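Home | Threads | Topics | Saved | Log in

Ranby Textile Notes
@ranbynotes
November 29, 2022

Thread on knit uppers and why the mesh zone and the smooth zone behave differently when you clean, fold and store them. Mostly for people who handle a lot of loose uppers or pull shoes apart for repair.

1/ A knit upper usually comes off the machine as one piece. The zones are made by changing the stitch structure, so a smooth area and an open area can share the same yarn. Different openings, different stretch, same fiber content on the label.

2/ Open mesh stretches more across the width than along the length in most of the pieces I've measured. Check yours before you pin anything. Lay it flat, mark 100 mm in each direction, pull with the same hanging weight, write both numbers down.

3/ Smooth areas are denser. They hold water longer and they hold dirt closer to the surface. Mesh lets grit through, and it ends up against the lining, if there is one. Brush the inside of the mesh first, then the outside.

4/ Brush choice: soft nylon. Stiff bristles catch the edges of the openings and raise fuzz. Fuzz on dark gray shows up as a pale haze that people mistake for detergent residue and then wash again, which raises more fuzz.

5/ Detergent: liquid, no softener. I was using Bitine until March and switched to an unscented one from the grocery store. No difference I could measure. The Bitine bottle had a better cap.

6/ Water: cool. Hot water is a risk for any fused film or printed grip on the piece. The knit itself will often take more heat than the things stuck to it.

7/ Seams and creases. On a dark knit, a seam and a hard crease look nearly the same under a ceiling light. Run a fingernail across it. A seam has a step on at least one side. A crease flattens when you spread the fabric over your knuckles.

8/ Do this before steaming. Steam on a crease is useful. Steam on a bonded seam can lift the adhesive, and you won't see it until the piece has cooled and the edge curls.

9/ Someone asked how much steam. Two passes, nozzle 2 inches away, fabric supported from inside. If it isn't out after that, leave it over a form overnight. More steam mostly just makes it wet.

10/ Forms: rolled cotton towel, or the cardboard ones from Midtbø if you have shelf space. The Midtbø forms are slightly wide at the opening for a narrow knit, so I trim the top edge and tape it. Crumpled newspaper works but transfers ink onto anything lighter than charcoal.

11/ Storage count, for the person who asked: 113 pieces in the current drawers, sorted by gauge, then by color. The Godau drawers are shallow enough that nothing gets stacked more than one deep. Deep bins put a fold in everything at the bottom.

12/ Now grip surfaces. Raised rubbery dots turn up on socks, gloves, heel linings and strap tabs. The dots barely stretch and the base does. On a strap that is pulled end to end, the strain goes into the strips between the rows.

13/ Clean between the rows with a damp cotton swab, working along the row. Going across the row pushes lint up against each dot and leaves it there.
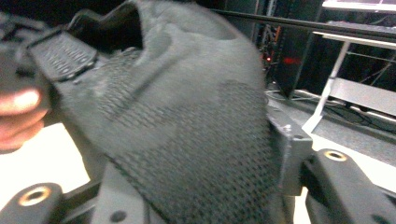 14/ A flat tab joined to a soft knit is also the part that decides how the whole piece folds. The knit will follow whatever the tab does. Set the tab flat first, then let the body settle, then close the opening over it. The other way around gives you a twist that sets in storage.

15/ Don't store dots against dots. Rubbery surfaces left in contact can stick, and pulling them apart takes the print off one side. A strip of plain tissue between them is enough. Not waxed paper.

16/ Picking one up: support the body from underneath and keep the other hand near the tab. Lifting a mesh piece by one edge of the opening is how the edge goes wavy. It recovers partly. I have never had one recover completely.

17/ Labels. I pin a paper tag through an existing opening in the mesh, never through the smooth knit. The tag gets gauge, fiber if known, and a drawer number. Highest drawer number so far is 792, but the numbering started at 700, so don't read much into it.

18/ Still open: whether darker yarn in the same gauge measures stiffer because of the dye. I have two gray shades to compare and not enough of the lighter one. Will add to this thread when I do.

Show replies

More from this account
Measuring stretch with a ruler and a hanging weight
Godau drawers: liner materials compared
Lint on dark knits, part 2
Fused film edges and when to leave them alone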